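Irnville Soil Moisture Program
Progress report, June
Prepared by Raghda Sabbagh

1. Field work
Probes are in the ground at 23 farms, all on the Ammont side of the river. Planting ran late on the heavier soils, and two sites were re-drilled after crusting. Readings are logged at a depth of 60 cm - the shallow set was dropped in March.

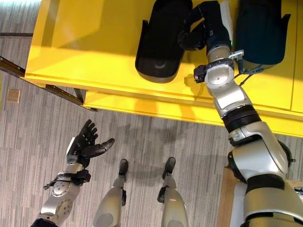
2. Spending
The Kjærgaard loggers came in $2,000 under budget. We ask to move this sum to tile drain repairs at Kiltarberg.

3. Next period
- Stand counts on the re-drilled corn
- Nitrate sampling, 100 cores
- Draft advice sheet for growers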